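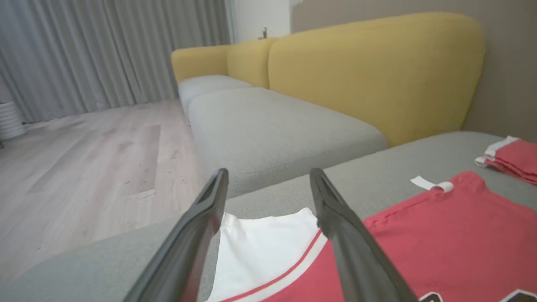
# Laundry Season with the Flondwood Robotics Club

Hi everybody! I promised the parents and the alumni list a gallery page back in June, and I finally sat down on a Saturday with a pot of coffee and wrote the thing. I'm Hollis Halvorsen, I coach the club (please don't mix me up with Hollis Haddad, who is one of our students and gets my email about twice a week).

Our project this season was clothes. The kids voted for it over sorting recycling and I was a little nervous, because fabric is hard! A block stays the shape it was when you left it. A shirt does whatever it wants.

## The jersey on the couch

The view from the wrist camera, with the fingers wide open over a red and white jersey on the gray sofa. The kids call this pose "the ask," because it's the moment when the program has to pick a spot and commit to it. The white part of the jersey is right between the fingertips, and the little white tag is sticking up by the edge of the red.

We spent a lot of the season arguing about where to grab. Fitzgerald Park was all for collars. Barrett Mahmoud wanted the bottom hem every single time, and he made a pretty good slide deck about it too. Hollis H. (the student one!) pointed out that you can't always tell which end you're looking at when the camera is that close, so the two of them had to go back and label the practice pictures all over again. There was some groaning.

Look over on the right and you'll find a folded red garment with white trim, all in neat layers. That's what we want every piece of clothing to look like when we're done with it. I'd like my own dresser to look like that, to be fair.

The yellow back cushions turned out to be great for us, by the way. Red on gray with yellow behind it gives the students plenty to talk about when we do the color lesson, and the white trim gives them plenty to fight about. White cloth in bright light next to a pale floor is a rough place to start if you're a beginner at picking edges out of a picture, and most of this year's group were beginners.

## How the season went

We ran 164 tries at the pick-up step before the Dremden meet, and every one of them got a row in the log. Lutz Ostermann, our other coach, is very strict about the log. A try with no notes doesn't go in the total, no matter how pretty it was. I used to think that was a bit much, and now I'm a convert - when something went wrong, the students could go back and read what they had changed the day before.

Our goal for the year was 100 tries, so we blew right past it. The first 40 were mostly about getting the fingers down to the cloth at a sensible angle, and I won't pretend those were thrilling to watch. After that it picked up a lot. Fitzgerald started doing a play-by-play in a sports announcer voice and then everybody had to have a turn.

At Dremden we entered the household tasks category and came home with second place in the written report, which I'm so proud of! The team from Nguyen-Tran had a lovely towel project and they were very generous about sharing their notes with us. Barrett is still writing back and forth with them about hems.

## What we're up to next

The plan is to go from picking up to a first fold, sleeves in and then over. Hollis wants to try socks. Lutz does not want to try socks. I'm staying out of it until the new folks have had a chance to vote.

If your student would like to join, they don't need to know any programming. They do need to be okay with doing the same thing over and over with small changes, and with writing it down. We meet at the Fendov building, doors open at 4 p.m., and snacks go fast.

We can also always use old shirts and jerseys - any size, clean please, and the more stripes and lettering the better. Drop them in the bin by the front desk and put a note on the bag so I know who to thank.

- Hollis (the coach)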